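Training a small classifier at home: workshop tips
Posted 3/11/18 by Efa Gittins

I've now trained my little laundry sorter, Hovier, more times than I'd like to admit, and I still get a thrill every time the loss curve starts dropping! A few habits have saved me heaps of evenings, so I'm putting them on one page.

Label first, code later. Do 100 photos by hand before you write a line of the training script. You'll find out very quickly which of your categories are silly. I began with 6 classes and finished with four, and the model got better overnight (so did my mood).

Keep the colours honest. Auto white balance will happily turn a cream towel grey halfway through a batch. Lock it if your camera lets you, and jot down which lamp was on.

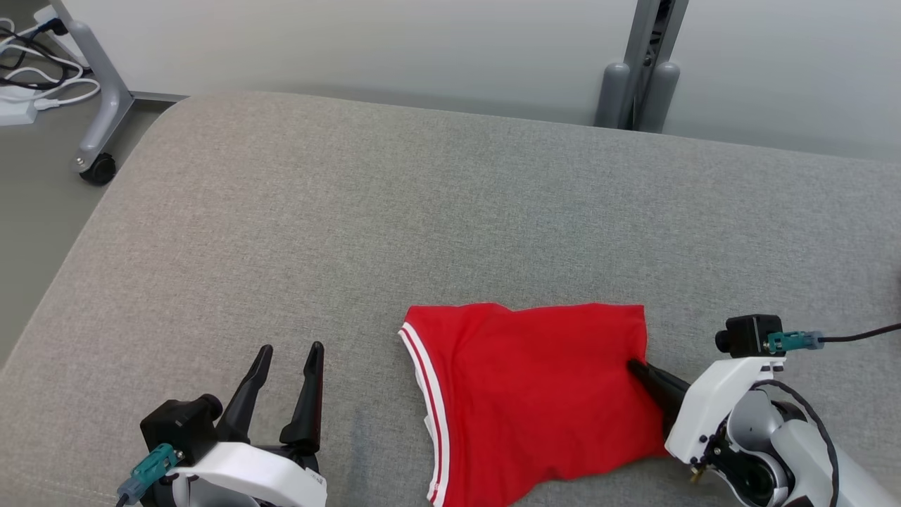
Bright red on light grey.

Split by garment. If the same shirt turns up in both your training and validation folders, your accuracy will look marvellous and mean nothing. I give each item its own folder and split the folders – takes a minute, and you can do it in the file manager.

Start with a pretrained network. Freeze the lot, train only the last layer, and see how far you get. Mine was usable after 40 epochs on an old laptop with the fan howling away. Unfreeze a few more layers only when the validation score has gone flat, and drop the learning rate when you do.

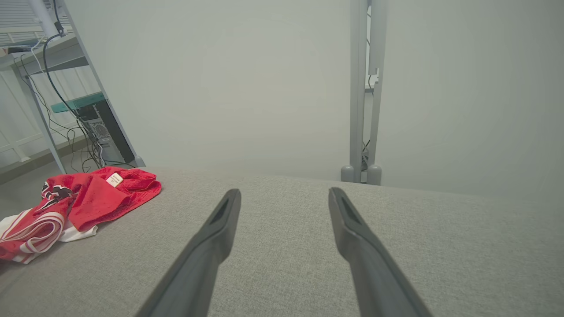 Red and white on the grey cushion.

Look at the mistakes. Tineke Verstraete put me on to this one and it's brilliant: dump every wrong prediction into a single folder and scroll through it with a cuppa. Half of mine were labelling slips, fixed in ten minutes.

Write down your seeds. Also the library versions, the batch size and whatever you fiddled with at midnight. I use a plain text file called notes and it beats any clever organiser I've tried.

Back up your labels before the model. You can always retrain the model!

Next up is socks, which I've been putting off since May.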